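Progress report to Fundier: equipment planning for the handling project
February 6, 2023
From: Radwa Abdelaziz

Hello all,

You asked for something a bit fuller than my usual two paragraphs, so I've sat down with a pot of tea and the spending sheet and will try to do it properly this time. The short version is that we're in decent shape on the recording work, a bit behind on the buying, and I have one real decision for you near the end (the spare fingers, if you want to skip ahead).

When I last wrote, we had one working pair of hand-held grippers and a promise of a second. The second pair came from Pustunus a fortnight later than quoted, and I spent a good part of that fortnight being cross on the phone. They're here now, they've been checked over, and one of them has already gone back for a new cable because the plug kept dropping out. Pustunus paid the postage both ways, so I have mostly forgiven them.

The tasks are still the small kitchen sort we agreed in August: cups, tubs, bottles, things that go in and out of racks and baskets. I did want to push on to cutlery, and I've been talked out of it. Thin metal things on a hard table are miserable to pick up with the fingers we've got, and I'd sooner send you a good set of the easy objects than a patchy set of everything! We have 26 objects on the list at the moment and I'm happy with 17 of them. The rest need either more takes or a firmer decision about whether they belong at all.

A word about the wrist cameras, because they are where the money question really starts. They sit close to the fingers, and for anything small that's lovely, you get every bit of the contact. Bigger and paler objects are harder work. The object swells up until it takes over the whole view and the focus goes, and a white one under our lights has hardly any detail left to learn from. 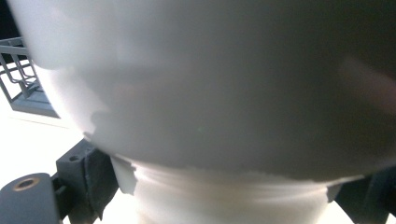

View from one gripper camera with a white object held between the fingers, grey wire rack behind.

I've had three goes at pricing a way round this. The cheap fix is dimmer, softer lighting, and I've put a pair of diffusers on order out of the consumables line, so that needs nothing from you. The middling fix is a different lens. Đặng have offered to lend us two to try, with no obligation to buy, and I've said yes please. The dear fix is new cameras altogether, and I am not asking for those this year. I'd like to see what the lenses do first, and I don't trust my own arithmetic on how much rewiring would come along with a change of camera.

Now the fingers. Ours wear at the tips, more quickly than I'd allowed for, and when the tip goes the grip goes with it. I budgeted for one replacement set per gripper for the whole project, which was optimistic of me (you did query it at the time, I've found the email). I would like to move to a standing stock of 6 sets, kept in a box in the cupboard, so that a worn tip costs us a few minutes with a screwdriver and not a morning. Ornonine can make them in small batches and their second sample was much better than their first. The first had screw holes that didn't line up with anything we own. I sent it back with a rather long note. 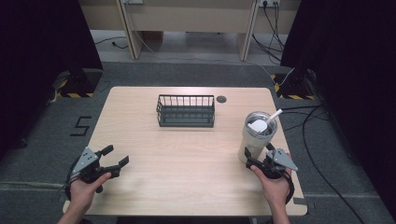 Floor space is the other thing I need to plan for, and I've left it too long. If we want a second station running alongside the first, we have to know how much room one station really uses, and I'd been guessing from the size of the table alone. That was daft. The table is the small part of it. The two black stands behind it, with the hazard tape on their bases, take up room at both back corners, and then there are the cables, which run over the carpet between the table and the desk and down the right-hand side as well. Put a second table next to that without thinking and somebody will be over on their face by lunchtime. So the plan for station two now includes cable covers and a proper run of trunking, neither of which was in the original sheet. Both are cheap. I've just never met a project that remembered them the first time.

I'd also like a small sum for objects. I know it sounds silly next to the price of a gripper, but a lidded tumbler with a straw in it is a completely different job from the same tumbler without one, and we need to be able to buy several shapes of the same everyday thing. At the moment people bring bits in from home and then quite reasonably want them back. A modest pot, spent from the supermarket and the hardware shop with receipts kept, would sort it out. Roughly 6 per cent of the consumables line would cover us to the end of the year.

Where we are against the plan, then. Grippers: both pairs bought and paid for, nothing further due except the cable, which is under warranty. Stands: bought, assembled, no complaints. Table for station two: quoted but not ordered, as I want the layout drawn first. Lenses: on loan from Đặng once they've found a date for delivery. Fingers: waiting for you. Storage is fine for now, though the recordings are larger than I'd planned and I expect to come back to you about another drive before the summer. I've asked for a quote so that it won't land on you as a surprise.

What I need from you is a yes or no on the six sets of fingers, and a yes or no on the objects pot. The finger order has the longer wait, so if you can only look at one thing this week, please make it that one. Everything else I can carry on with under the existing budget - I've moved a little from travel to cover the cable covers and trunking, as our trip to see Ornonine turned into a video call.

The revised spending sheet is attached. The tab marked "old" really is old, please ignore it, I only keep it so I can see what I was thinking.

Best wishes,
Radwa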